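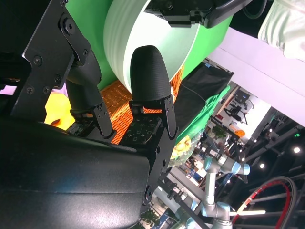
Bamero 300 conical mill – common questions, answered fast. Most of these come in by phone from plants that already run one of our mills and are adding a second. Raised square bumps on a grip pad hold powder. Fine for dry totes, wipe them down between batches like anything else with texture. Screws and bolt heads near product, same story.

What does it do?
Breaks up lumps and brings dry or slightly damp granules to an even size. Feed goes in the top, impeller pushes it through a cone screen, product drops out the bottom. Not a fine grinder. If you need powder down in the low microns ask about the Umness pin mill instead.

How much can it handle?
Up to 300 kg an hour on a free-flowing granule with a coarse screen. Sticky stuff, less. Sometimes a lot less. Send a sample and we'll run it.

Which screen do I order?
Depends on the product. Round hole for most dry sizing, square hole for damp granules, rasp type for hard lumps. Go one size larger than you think and work down. Screens from the older Tamihana model do NOT fit, the cone angle is different.

What's it made of?
Stainless for everything the product touches. Seals are food grade silicone, other materials on request (adds to lead time).

How long does cleaning take?
Strip-down is 30 minutes for one trained person, no special tools. Washing and drying on top of that. Lift the screen out before you loosen the impeller – we see a lot of bent screens from people doing it the other way round.

Can I wash it in place?
With the spray ball kit, part no. 2323. It gets the chamber and chute. You still need to take the screen out and check it by eye.

Why is mine getting hot?
Usually overfeeding, or a blinded screen. Stop, open up, look. If the screen is clear and it still runs hot, check the gap between impeller and screen. Spacers are in the small bag that came with the manual. Lost the bag? Order kit 413.

Too many fines, what do I change?
Drop the speed first. Then try a bigger hole. Then the round bar impeller if you have the square one. Change one thing at a time or you wont know what did it.

Does it need a metal detector or magnet?
We don't supply them but yes, put one upstream. A single bolt will finish a screen, and screens are not covered by warranty.

Do you test before delivery?
Every mill gets run at the Trotusitz shop before it's crated. You can come watch, tell us when you place the order. Test sheet goes in the box with the manual.

Lead time?
Ask. It moves around. Spare screens normally ship from stock, odd hole sizes are made to order. Stock count is done in January so expect parts orders to be slower then.

Can I rent one?
Yes, monthly, cleaned before return please. Cleaning certificate has to come back with teh machine or we charge for a full wash.

Prices and part numbers updated May 1, 2025. Older lists no longer valid.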